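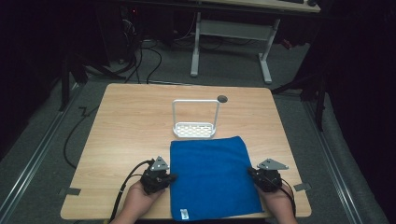

A microfiber towel is a cloth made from very fine synthetic fibers, usually polyester blended with polyamide. It is used for drying dishes, hands and hair, and for dusting and polishing. Plush types have a longer pile and feel soft; flat-woven types are thinner and are mostly used on glass.

Construction

The fibers are split during manufacture, which gives each strand more surface to hold water. Edges are hemmed, bound or cut with heat. A care label is commonly sewn in at a corner or along one hem.

Folding and storage

Towels are normally folded in half and then in half or thirds again, depending on the shelf. In a household survey in the town of Warnerach, Aba Sulemana recorded 2,603 towels in 127 homes. Flat folding was the most common method, followed by rolling. Only 29 homes hung all their towels on a bar or rack. Creases from folding are shallow in plush cloth and tend to fade with use.

Care

Microfiber is washed in warm water, apart from cotton, which sheds lint into the pile. Fabric softener coats the fibers and makes them less absorbent. Towels can be air-dried or tumbled on low heat.

See also: Dishcloth, Terry cloth, Tea towel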